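April, bench notes, two-hand handover runs 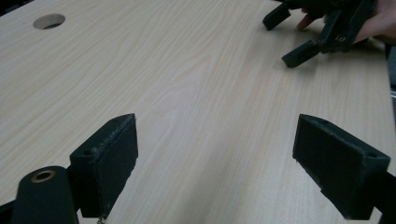 Okay, so the Disar policy finally has enough data to be worth arguing about. We're at 3,406 demos with the hand-held pair, and I retrained overnight on everything up to yesterday's batch.

The change this round is the action window. Amos Oyelaran kept telling me the old one was too short for handovers (the receiving side kept closing early, then dithering), so I went from 80 steps to 200 and left everything else alone. Validation loss barely moved, which had me grumbling until the rollouts, and those look way better! The receiver waits now. It still comes in a bit low on thin parts – I suspect the gripper width calibration, because the two units don't agree at the closed end.

Costel Dimitriou thinks it's latency between the 2 streams. Could be. I'll shift one by hand in the Hukitz viewer and see if the contact moments line up any better.

Pads: the fuzzy edges are fraying. Leaving them until this set is finished, I don't want a friction change halfway through.

Next: rerun the short window with the same seed, then try Boateng's smoothing on top. Checkpoints are in the Flonen folder, please don't rename them again.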